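Flalon opens its simulator to the public, doorways included

NIRKTHORPE, April – Flalon, the household robotics firm based at Grivgate, will hold its first open day this month, inviting residents to watch a two-armed robot do chores in a house that exists only on a computer. Nobody's actual china will be at risk.

Visitors can follow the robot live on a large screen from 10 a.m. The simulated house, known in the office as Berhe, has 12 rooms and no mortgage. The robot has made 1,804 trips through it so far, and the company describes its manners as improving.

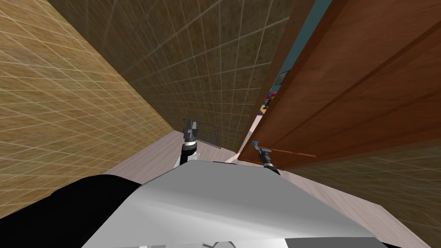
Doorways remain the hard part, and Flalon has decided to show them anyway. Most of the afternoon session is given over to tight passages, such as the gap between a tiled wall and an open wooden door, with an orange rod in the right gripper and very little floor to spare. Engineers will take questions throughout, including the rude ones.

Admission is free. Places are limited to 113, and 43 have already gone, mostly to relatives of staff. Booking is at the Grivgate front desk – the door there is wide.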